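Chairs, finally

Quick one tonight, dinner's on the stove. The move to the new place in Maltport is done apart from the furniture shuffle, and the furniture shuffle is never done. Today was chairs. Only chairs. All afternoon.

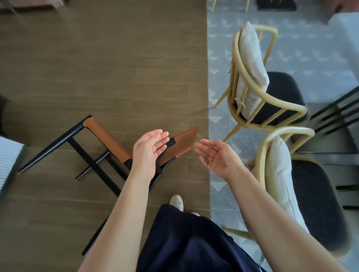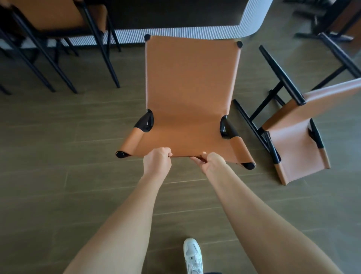 The tan leather one with the black frame, mid chair-wrangling.

I love this chair. Paid 43 dollars for it years ago at a yard sale in Urkside and have dragged it through three apartments since. Leather has gone soft in a good way. Frame is skinny but it doesn't wobble, which I can't say for much else I own.

So, the plan was to check every chair for loose screws and put new felt on the feet before anything gets a permanent spot. Xiaoyan Peng swears by the stick-on kind. I bought a pack of 16, lost half of them in the car, found them again under the seat with a parking ticket. Great.

Tipping a chair over is the only way to do it properly. Wipe the feet first or the felt falls off in a week – learned that one in the last place. Let it sit overnight if you can stand to. I can't, usualy.

Still can't decide where it goes. By the window gets the nice light but then leather fades, my mom says. Next to the bookshelf is safer and also a bit sad. Shufen Su came by around five, sat on the floor with her tea and voted window. Two votes for window now if I count mine, and I keep changing mine.

Also need a small table to go with it, something for a mug and a book, low. If anybody has one they're sick of looking at, tell me. I'll come get it and I'll bring dumplings.

Rugs tommorow. Or the boxes in the hall. Probably the boxes.

Ok, pot's boiling over, gotta go.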